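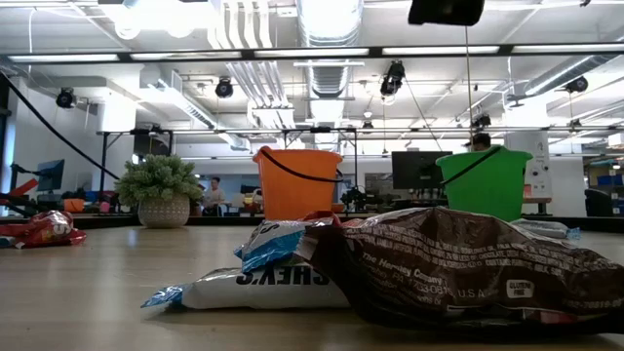

Filed under: Big Questions, Small Snacks

Why Is Candy Wrapped?

Candy has a very short list of enemies, and you are at the top of it. The other big ones are air and water, and they are much sneakier than you are.

Hard candy is mostly sugar, and sugar is thirsty. Leave an unwrapped lollipop on a windowsill in sticky summer weather and it will pull tiny bits of water right out of the air. First it gets tacky. Then it gets fuzzy, because everything in your house that sheds is now attached to it.

Chewy candy has the opposite problem. It starts out with water already inside, and in a dry room the water leaves. A soft caramel without a wrapper slowly turns into something you could use to prop open a door.

Then there is chocolate, which is full of fat. Fat is very good at picking up smells. Store bare chocolate next to an onion and you will get onion chocolate, a flavor with few fans.

What is a wrapper made of?

Most candy wrappers are plastic film, thinner than a page in your notebook. Many have more than one layer. One layer carries the ink, so you can tell what you are about to eat. Another might be a dusting of metal so thin it hardly counts as metal at all. It blocks light, keeps air out, and looks expensive.

The edges are pressed together with heat or glue. Old-fashioned twist wrappers don't bother with that. They just get a twist at each end and hope for the best, so a little more air gets in.

Big bag, little wrappers

Sometimes candy gets wrapped twice: once by itself, and again in a big bag with all its friends. The big bag has room for the serious reading, such as ingredients and allergy warnings. If peanuts or wheat make you sick, that tiny print is the most important part of the whole bag. Save it until the candy is gone.

The little wrappers are for sharing. At Halloween your candy gets handled by a great many people, and some of them have been petting the dog.

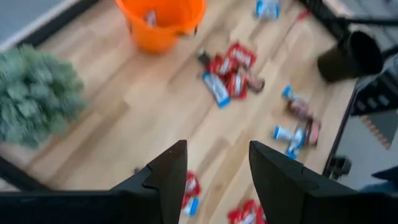 Scattered, but still wrapped.

Can you recycle them?

Usually not, sorry. Layers stuck together are hard to pull apart, and small wrappers slip through the sorting machines. In most towns they go in the trash. You can also flatten them and glue them into a collage, which puts off the trash for as long as your family can stand it.

Try it yourself

Oddur Þórarinsdóttir, who writes our kitchen experiments, suggests this one. Ask a grown-up first.

Take 2 hard candies of the same kind. Leave one wrapped. Unwrap the other, and put both on a plate in the bathroom. Poke them the next morning with a clean finger. Which one is stickier? Write it down.

Please do not eat the bathroom candy. Oddur says this should go without saying, and then says it anyway.

More from Big Questions, Small Snacks
Why Does Popcorn Pop?
Who Put the Holes in Crackers?
Is a Marshmallow Mostly Air?
What Makes Soda Fizz?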